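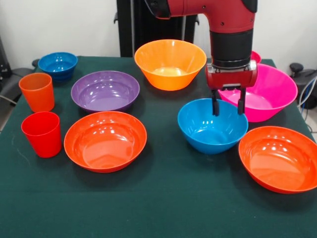

Foro de usuarios de Flekgate
Seguridad e incidencias > Pinzas y efectores finales

Asunto: Cierre de la pinza a fuerza nominal tras una parada de emergencia

lab_berkcombe
Estimados usuarios:

El laboratorio de manipulación de Berkcombe pone en conocimiento de este foro una incidencia registrada en julio durante una tarea de agarre de vajilla de plástico por el borde. El brazo trabaja sobre una mesa con mantel, con cuencos y vasos de varios colores, y el programa le pide sujetar un cuenco, levantarlo y depositarlo en otro punto de la mesa.

El límite de fuerza de cierre configurado para esta tarea es de 8 N. Tras una parada de emergencia accionada por el operador y el rearme posterior, la pinza Jemdale cerró sobre el borde del cuenco con 68 N según el registro. El cuenco se rajó y un fragmento salió despedido fuera de la mesa. No hubo daños personales. El operador se encontraba en ese momento detrás de la línea de seguridad, si bien minutos antes había tenido la mano junto a la pinza para recolocar un vaso.

El controlador no emitió aviso alguno. En pantalla seguía figurando el límite de 8 N.

Rogamos a otros centros que utilicen la misma combinación de pinza y software que indiquen si han observado un comportamiento semejante. La celda permanece fuera de servicio.

integracion_mancuso
Buenos días. Desde el departamento de integración de Mancuso agradecemos la comunicación. Para poder valorarla necesitaríamos los siguientes datos:

Versión de Flekgate instalada.
Si la parada de emergencia corta también la alimentación de la pinza o únicamente la del brazo.
Número de ciclo en el que se produjo el cierre y registro completo desde el rearme.

Recordamos que el valor que muestra la pantalla es el solicitado por el programa. El valor efectivo debe leerse en el registro del dispositivo.

lab_berkcombe
Se facilita la información solicitada. El cierre se produjo en el ciclo 1.120 de la serie. La parada corta la alimentación de brazo y pinza conjuntamente, conforme al esquema eléctrico entregado con la celda. La versión instalada es la última publicada en la página de descargas.

En cuanto a la observación sobre la pantalla, consideramos que no es aceptable que un parámetro de seguridad se presente al operador sin indicar que se trata de un valor solicitado y no confirmado. El manual de usuario no lo menciona en el capítulo de rearme.

celda_docente_norte
Hemos tenido el mismo problema en nuestro centro, aunque lo atribuimos entonces a un error del alumnado. Después de rearmar, el primer cierre fue claramente más fuerte que los anteriores y dejó marcado el borde de un vaso. Los siguientes cierres fueron normales porque habíamos vuelto a cargar el programa desde el principio.

Revisaremos los registros que conservamos.

prevencion_taller
Con el debido respeto, discrepo del enfoque que se está dando al asunto. La limitación de fuerza por software no constituye una función de seguridad y no debería figurar como tal en ninguna evaluación de riesgos. Si el operador introduce la mano en la zona de trabajo para recolocar un objeto, la medida que procede es el enclavamiento del resguardo con corte de energía. Que la pinza cierre con una fuerza u otra es una cuestión de proceso.

Dicho de otra manera: el cuenco roto es una avería. La mano junto a la pinza es el incidente, y el primer mensaje le dedica una sola frase.

lab_berkcombe
Tomamos nota de la observación y la compartimos en parte. El acceso a la mesa con la celda rearmada no estaba autorizado por el procedimiento interno y así consta en el parte. No obstante, no podemos aceptar que la diferencia de fuerza sea una mera cuestión de proceso. La evaluación de riesgos considera también la proyección de fragmentos, y se elaboró con el valor configurado.

prevencion_taller
En tal caso la evaluación se elaboró con un dato que no estaba garantizado. Debe rehacerse con la fuerza máxima que la pinza puede ejercer, con independencia de lo que indique el programa. Mantengo mi criterio.

integracion_mancuso
Hemos reproducido el comportamiento en nuestro banco de pruebas. Al perder la alimentación, la pinza borra el límite de usuario y arranca con el valor nominal de fábrica. Flekgate debería reenviar el límite al recuperar la comunicación, pero solo lo hace cuando el programa se inicia desde la primera línea. Si se reanuda desde el punto de parada – opción que muchos usuarios eligen para no perder la serie – el límite no se transmite.

La pinza tarda unos 2 segundos en aceptar parámetros tras el arranque. Cualquier orden enviada antes de ese plazo se descarta sin mensaje de error.

Mientras no se publique una corrección, se recomienda lo siguiente:

No utilizar la reanudación desde el punto de parada con pinzas Jemdale.
Tras el rearme, esperar a que la pinza notifique el estado «lista», enviar el límite de fuerza y leerlo de nuevo desde el dispositivo.
Realizar un primer cierre en vacío, con los dedos apartados de cualquier objeto, y comprobar el registro.

celda_docente_norte
Confirmamos que en nuestro caso también se había reanudado desde el punto de parada. ¿Está previsto que la pantalla muestre el valor leído?

integracion_mancuso
La solicitud se ha trasladado al equipo de desarrollo. No disponemos de fecha de publicación.

lab_berkcombe
Agradecemos la respuesta. Se ha deshabilitado la reanudación en el perfil de operador y se ha encargado una nueva evaluación de riesgos, calculada con la fuerza nominal, tal como propone prevencion_taller. Queda pendiente decidir sobre el enclavamiento del resguardo, cuyo presupuesto aún no ha sido aprobado. La celda no volverá a funcionar hasta entonces.

Solicitamos que el hilo permanezca abierto hasta que exista una versión corregida.

moderacion_foro
Se fija el hilo en la sección. Las consultas sobre otros modelos de pinza deberán plantearse en un tema aparte.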